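Tempo de leitura: 2 min

Roubos de bicicletas no campus: subiram mesmo 90%?

pedal_torto
O relatório de segurança da universidade de Karkthorpe diz que as queixas por roubo de bicicleta subiram 90% num ano. O jornal dos estudantes já fala em "onda de crime". Fui ler o anexo e a base são 2.612 ocorrências de todo o tipo, incluindo chaves perdidas e alarmes disparados por engano. Quantas são bicicletas? Não encontrei o número em lado nenhum. Uma percentagem sem o valor de partida não me diz nada.

mariscal
Diz-te que subiu. Eu fiquei sem a minha em setembro, à porta da residência Ó Néill, e no meu piso houve mais dois casos. Podes discutir a base o que quiseres, mas quem ia a pé para as aulas era eu.

pedal_torto
Lamento, a sério. Mas três casos num piso não provam uma tendência no campus inteiro. Desde o ano passado a queixa faz-se pelo telemóvel, em cinco minutos. Antes era preciso ir ao posto de Osovside e esperar que alguém aparecesse. Claro que há mais queixas.
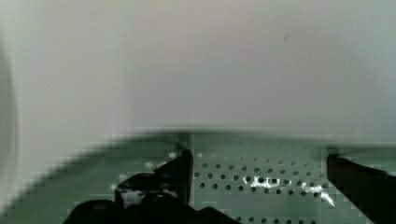
E há outra coisa que me faz desconfiar. O relatório saiu na mesma altura em que a reitoria anunciou o contrato com a Rendeck para pôr câmaras nos parques. Gostava de saber quem pediu os números primeiro.

lontra_77
Lá vem a conspiração. O contrato vem do orçamento anterior, está na ata. Quanto ao formulário dou-te razão em parte: na tabela do fim, 42 queixas foram arquivadas por falta de dados. Isso antes nem chegava a ser registado.

mariscal
E as outras? Também são culpa do formulário?

lontra_77
Não disse isso. Disse que não dá para separar as duas coisas com o que publicaram.

quasegrego
Trabalhei 15 meses na portaria. Muita gente nem fazia queixa porque sabia que não dava em nada. Se agora fazem, o total sobe e os ladrões podem ser os mesmos de sempre. Mas também não acredito que as câmaras resolvam: as que já lá estavam apontavam para a entrada dos carros.

pedal_torto
Mandei um pedido a perguntar pelos valores absolutos, ano a ano. Se responderem, ponho aqui.

mariscal
Pergunta também quantas foram recuperadas. A minha continua desaparecida.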